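Home | Forums | Platform Help | Strategy Scripting | Search | Log in

Strategy Scripting > Backtesting and Fills

Trailing stop fills on 60-minute bars do not match replay

Email this thread | Print | 7 replies

okettle
Posted 01/11/2023

Running Runetti desktop, current build, continuous futures contract, 60-minute bars. The strategy is a plain channel breakout with a trailing stop that activates after 7 points of open profit and then trails by 4 points. Long side only for now.

The backtest report and the bar replay disagree on the exit price for a large share of the trades. Entries match to the tick. Initial stops match. Only exits from the trailing stop differ, and the backtest is always the better of the two. Same symbol, same session template, same commission and slippage settings (slippage is zero in both while I sort this out).

Script settings:

calc_mode = on_close
trail_activate = 7
trail_distance = 4
intrabar = default

What does "default" resolve to for intrabar when the script calculates on close? The manual page for order handling only covers limit and market orders.

Impi Kettunen

vhodzic

It resolves to the four-point path. The engine only has open, high, low and close for each bar, so it has to assume an order of events. If the open is closer to the high, it assumes open, high, low, close. If the open is closer to the low, it assumes open, low, high, close. Your trailing stop is then moved along that path as if price traveled in straight lines.

On a long position, a bar that opens near its high is the problem case. The engine takes price up to the high first, ratchets the stop to high minus 4, then brings price down through it. You get filled at high minus 4. In the real sequence the low may have come first, the old stop would have been hit, and the fill would be lower.

Replay uses ticks, so it gets the sequence right. Trust replay.

Vasilis

dgeorgiev_sys

Agree with the mechanism. I don't agree with "trust replay" as a blanket rule. Replay in Runetti loads whatever tick history the data vendor has, and where ticks are missing it silently builds them from one-minute bars. Check the data window for gaps before treating it as the reference. I had a stretch of November data from Drukley where every overnight session was synthetic.

Also, the direction of the error is not always favorable. On bars that open near the low, the path assumes the low came first, and a long trailing stop can get taken out early in the backtest when the high really came first. If all of the differences go one way, something else may be going on too.

okettle

Checked for gaps. There are a few, all outside the hours the strategy trades. I exported both trade lists and lined them up. Every mismatch is on a bar where the trail first activates. Once the trail has been active for a full bar, the two agree much more closely. Not perfectly, but the remaining differences go in both directions, as Dragica describes.

dgeorgiev_sys

Then it is the activation bar. With calc_mode = on_close your script should not know the trail is active until the bar closes, but the built-in trailing order is held by the engine, not the script. The engine evaluates activation inside the bar using the assumed path. So you have a script on one clock and an order on another.

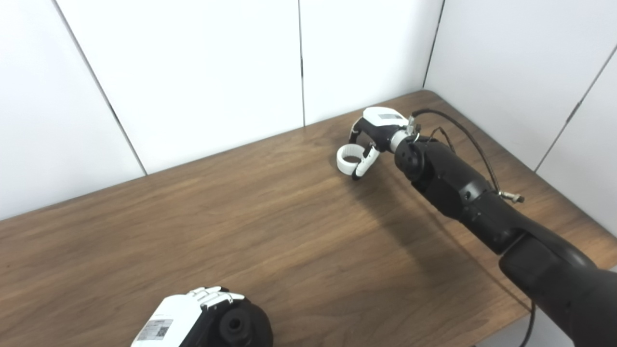

Two ways to fix it

1. Leave the built-in trailing order alone and feed it better data. Set intrabar = series and give it a one-minute secondary series. The engine then walks the one-minute bars inside each 60-minute bar. There is still an assumed path, but the range it can be wrong over is much smaller.

2. Drop the built-in trailing order. Compute the stop in the script at each bar close and send a plain stop order for the next bar. Slower to react, but the backtest and replay will match except for gaps through the stop.

I use the second for anything that trades on bars longer than a few minutes.

parisa_m

The second option changes the strategy. A trail that moves only on the hour is a different exit from one that moves with price, and the results are going to differ for reasons unrelated to the fill model. If Impi wants an intrabar trail in live trading, the backtest should model one. I would go with the first option and make the secondary series as fine as the history allows.

One thing to check: the secondary series has to use the same session template as the primary. If the primary is day session and the secondary is full session, the engine will pick up overnight prices in the first bar of the day and trail on them. There is no warning in the log.

Parisa Mazandarani

dgeorgiev_sys

It changes the strategy to one that can be tested. I would take that over one that can be approximated. A 4-point trail on a contract whose one-minute bars are often wider than 4 points still has the same ambiguity at the lower level, so the one-minute series moves the problem down without removing it.

parisa_m

For that contract, in fast conditions, yes. Those bars can be counted. Export the one-minute ranges for the bars where an exit happened and see how many exceed the trail distance. If it is a small number, rerun those trades by hand in replay. That is an afternoon of work and it keeps the exit logic as designed.

vhodzic

Both of you are assuming that live execution follows the engine's trailing order. Where does the order sit when this goes live? With the Fostholm bridge the trailing stop is held on the desktop and sent to the broker as a modify request each time it moves. There is a throttle on modify requests. So live trailing is stepped anyway, just at a shorter interval than a bar.

If the throttle is left at its install setting, a fast move can produce one modify where the backtest assumes many. Look in bridge.log for "modify deferred" lines.

okettle

Fostholm bridge, yes. I had not looked at the log. There are deferred lines in it on paper trading, mostly in the first minutes of the session.

I ran the first option with a one-minute series and matched session templates. (Parisa, mine were not matched. The secondary defaulted to full session when I added it.) The activation-bar mismatches are mostly gone. What remains is a handful of trades, and on all of them the one-minute bar at the exit is wider than the trail.

I will code the second option as a separate script and run both on paper at the same size. It seems more useful than picking one now.

ognjen_g

Old thread for this, but the same thing happens in Cortés charts when they are built from range bars. There the assumed path is worse, as the bar can only close at its high or low. If anyone finds this by searching: turn off the built-in trail on range bars entirely. I could not get a secondary series to line up with them at all.

dgeorgiev_sys

Secondary series are only supported on time bars. It is in the release notes, not in the manual. Impi, when you write the second script, send the stop before the new bar opens and not on its first tick. Otherwise you have no stop in the market between the two, and the backtest will not show you that either.

okettle

Noted. Changed it to modify the existing stop in place so there is no cancel and resend.

Share this thread | 4 shares | Email this thread | Print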